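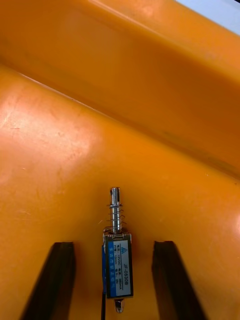 OPINION

In Praise of the Part That Only Does One Thing

By Zane Lill

2023-02-24

My kitchen cabinet has a lock on it that I can open from my phone. I bought it from a company called Dudby to keep my nephew out of the baking chocolate, and it worked well until the app wanted an update, the update wanted a new password, and the password wanted a code sent to a phone number I gave up in college. The chocolate has never been safer. I ended up taking the door off at the hinges.

With the door lying across two chairs, I opened the lock to see what I had paid for. Most of it was a circuit board and a battery holder. Tucked in at the end was a solenoid, a stubby little thing with a coil and a metal rod, and I tested it with a battery pack and two wires. Clack. It had nothing against me at all. The whole dispute had been upstairs, in management.

I have since become a person who owns solenoids. The JF-0530B is the kind I like, the push-pull sort with a spring around its shiny plunger and a label that gets straight to business: 12VDC, 380mA, a stroke of 10mm. I have read wedding vows that committed to less. Feed it current and the plunger moves. Take the current away and the spring sends it home. If you leave it switched on too long it gets hot, a trait I share and don't hold against it.

My complaint is with the way we talk about parts like these, when we talk about them at all. They are called "dumb." A dumb lock, a dumb valve, a dumb doorbell. The smart version is the one that needs to be told your zip code before it will ring. I have a Trundby doorbell that once sent me 34 alerts in an afternoon about a shrub. My grandmother's doorbell had a coil, a plunger and two metal bars, and in all the years she lived in that house it never once had an opinion about landscaping.

Gunnel Wikström, who taught the repair class I took last March, would say I'm being sentimental, and she'd say it while holding a screwdriver in her teeth. Her view is that the clever parts and the simple ones need each other, and that a solenoid with no one to tell it when to move is a paperweight. Fine. I accept that something has to send the signal. I only ask that the something be a button.

There's a money side to this too. Dudby wanted $34 for a replacement lock, plus shipping, and a chance to "rejoin the family." A loose solenoid, a switch and a power supply cost me $15. The wiring took an evening, or two evenings if you count the one when I had the switch in backward and blamed the cat.

The cabinet now opens with a push button I mounted under the counter, where my nephew found it in less than an hour. I can't fault the hardware. He pressed, it clacked, the door swung open and he helped himself. He is six, and has asked if he can have one of the spares. I gave him one along with a battery pack, and my sister has asked me to take it back before the weekend is over.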